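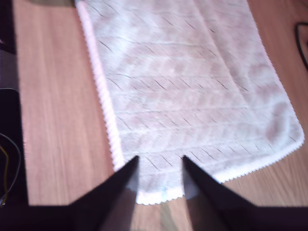 Gripper fingers at the bottom hem of a white towel.

Home Files Rules Changes Contact

Rurnance Towel Handling – README and rules of recording

Version of 2021-08-30. Maintained by Benedito Tavares and Odair Moura.

What is in this package

Rurnance is a collection of recordings of cloth work done by two robot arms on an ordinary desk. The package holds 958 episodes. Of these, 747 passed the full review and are in the folder "main". The others are in "rest", and you should not mix the two folders without saying so in your report. Each episode has its own folder with the camera videos, the joint and gripper positions, and a small text file with the notes of the operator.

This README is mostly about the rules we follow. The first version of it described only the files, and we received many letters asking how the recordings were made. Natanael Lacerda wrote the rules first for our own room, and later we adapted them for the second site in Flidport, where the tables are lower.

Rules before the start

The operator reads the sheet of the day and signs it with initials. The emergency stop must be in reach of the operator's free hand. A stop button behind the chair does not count. It is pressed and released one time before the first episode, with the arms powered and at rest.

Everyday objects can stay on the desk. We want homes and offices as they are. Glass and ceramics go to the back, out of the reach of both arms. Cables can lie on the wood but never on the cloth or under it. A monitor may stay on if no private text can be read in the recorded video, and the reviewer checks this again later.

The cloth is put flat by hand, and small wrinkles are permitted. Do not iron it and do not choose only nice towels. A thick border or a decorated edge is welcome, but write it in the notes, for the fingers hold such an edge differently than a plain one.

Rules during the episode

No hands between the fingers while the power is on, also not for a small correction of the cloth. Press the stop, correct, release, and begin a new episode. This rule has no exceptions and we removed one operator from the list for breaking it two times.

Approach the hem from above or from the side with the fingers open. If the fingers press the table so that the arm reports a force fault, the episode is closed and goes to "rest" with the label "contact". Please do not delete it. These episodes were useful to Arlindo Macedo when he set the lower limit of height for the arms.

One episode may last up to 59 seconds. Longer ones are cut by the software and labeled "timeout".

When the cloth falls from the desk, the episode ends there. Picking it up is the work of a person, with the stop pressed.

Rules of review

Every episode is seen by a reviewer who was not the operator. The reviewer can give it one of 3 labels: good, usable, or rest. "Usable" means that the task is finished but something is not as it should be, for example a blurred wrist camera at the moment of the grasp. Both "good" and "usable" are placed in "main", and the label is in the notes file.

If faces, names or addresses are found, the whole episode is taken out. We do not cover them with a gray box. We tried this in October and it left pieces visible at the edges.

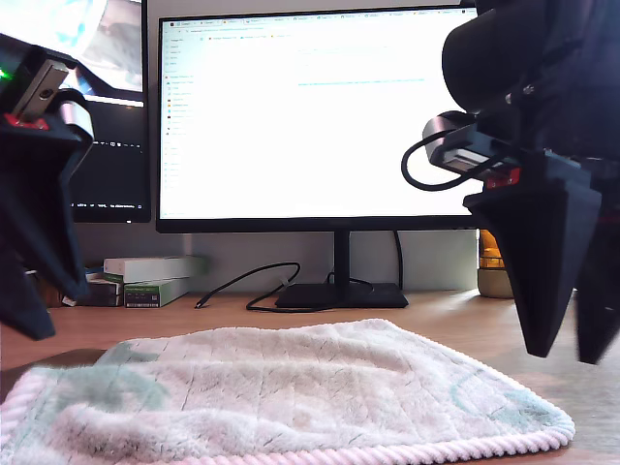 Can one operator control both arms without a second person in the room?

Two persons must be present whenever both arms are powered. The second person does not operate anything and sits where the stop button can be reached. With a single arm, one trained operator is enough.

Known limits

The light was not controlled. Some videos are warm in color and others are more neutral, and fast movement gives blur. The gripper position is measured at the motor – with a thick cloth the true opening of the tips can be a little different. The Dretley scripts expect the old order of the cameras, so read the file "cameras.txt" before you use them.

The rules are our practice and not a safety standard. If your workplace has stricter ones, follow those.

Changes and corrections

Errors in the labels should be sent to Welington Lopes with the episode name and the time in the video. Corrections enter the next version and are listed in "changes.txt".

Related items

Barbosa: table and arm mounting notes
Dretley scripts, old camera order
Flidport site sheet for low tables
Operator sheet of the day, blank form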